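Folding cell at Ivden - upkeep gallery

Two arms, one white table, a lot of T-shirts. Pictures and notes from looking after the cell, newest stuff near the top.

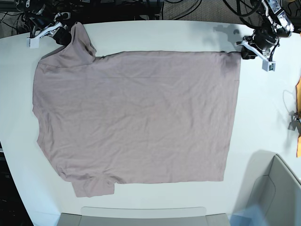
Pink tee, both grippers on the upper edge. Right one has the sleeve end, left one has the hem corner. Edge is pulled nice and straight between them, which is what we want before the fold. The bunching at the sleeve is the bit I keep fiddling with, see grip notes.

Page last touched 12/06/2020. Only the one picture up so far, the rest go in when I get time to sort them. Notes for the missing ones are below anyway so they don't get lost.

Fingertips
White printed tips, the slanted kind. They wear on the bottom first where they drag along the table. Old set went 1000 folds and was still OK on cotton, hopeless on anything slippery. New rule - look at them every 300 folds, swap when the flat spot gets wider than the pad. Always swap both sides of one gripper together. One new tip and one old tip gives a crooked pinch and the cloth walks out sideways.

Spares are in the Zaltex box, second drawer. Tips for the left are marked on the inside face with a pen. If the mark has rubbed off, hold it against the printed template taped inside the lid. Please dont guess.

Grip force
Was too high all through April. Tips were leaving little dents in the jersey, and the motors got warm on long runs. Backed it off in three steps, ended up at 171 on the slider. No units on that slider, never have been. Below that it drops thick hems. Above it you get dents again. Right and left set the same for now.

Sleeve grab still picks up too much cloth. Makes a lump. Doesn't stop the fold but the lump ends up inside and the stack leans. Two things to try:
Bring the right gripper in lower, a few mm at a time.
Open the fingers less before the grab.
One change at a time, write it in the log, run a dozen shirts, then the next one.

Homing
Both arms home at power up. Stand clear, they swing out over the table edge before they come in. Left arm sometimes stops short and throws a joint error. Power off, move it by hand to the rest pose, power on again. If it does it twice in a row check the connector at the wrist, it works loose. Push till it clicks, then put the strap back. The strap is there for a reason people!!

Cables
Long story, still not pretty. Everything to the arms runs along behind the table. Things that matter:
Power and data for each arm get a strap together near the base, with enough slack for full reach.
Nothing under the table feet.
Slack goes behind the mounts, away from where the arms travel.
Labels at both ends. Half of them are missing on the right arm side, on my list.

Reach test after any cable work - run each arm to the four table corners at slow speed with a hand on the stop. Watch the elbow, not the gripper. The elbow is what catches.

Table
Wipe down before every session, dry cloth, then the damp one if there's lint stuck on. Lint builds up under the tips and they start to skate. No spray cleaner, it leaves a film and the shirts slide around when the arms pull. Took us 13 bad folds to figure that one out.

Check the table hasn't shifted against the mounts. Tape marks on the floor, line up the legs with the tape. If it's off by more than a finger width redo the calibration, don't try and fudge it in the offsets. Somebody did that once (me) and lost an afternoon.

Calibration, short version
1. Table clear. Nothing on it at all.
2. Home both arms.
3. Touch each corner point with the right tip, save. Same with the left.
4. Bring both tips to the center mark. Gap should be a sheet of paper, two at most.
5. Run the slow fold on a plain tee. Look at the top edge when it gets pulled. If it sags in the middle the arms are too close, if the hem pops out they're too far apart.
6. Save under a new name. Do not overwrite the last good one.

Redo it after a tip swap, a table move, or if anyone has bumped an arm. Takes maybe twenty minutes when it goes well.

Mount bolts
Vallen mounts, four bolts each. They creep. Check with the short wrench once a month, snug plus a quarter turn. Paint line across each bolt head so you can see if one has moved. Right rear is the usual one.

Shirts
Test set is the Arabzadeh lot, plain tees in adult sizes. Wash them now and then, they get stretched at the corners from being grabbed in the same spot and the fold numbers start looking worse than they are. Retire any with a curled hem. Lighter colors show up dirt off the tips pretty quick, handy as a reminder to clean them.

Still to do
Labels, right arm side.
New strap for the left wrist.
Lower sleeve grab, first try at slow speed.
Order more tips before we run out agian.
Sort the rest of the pictures and put them up here.

Log book is on the hook by the stop button. If you change a setting, write down the old number too.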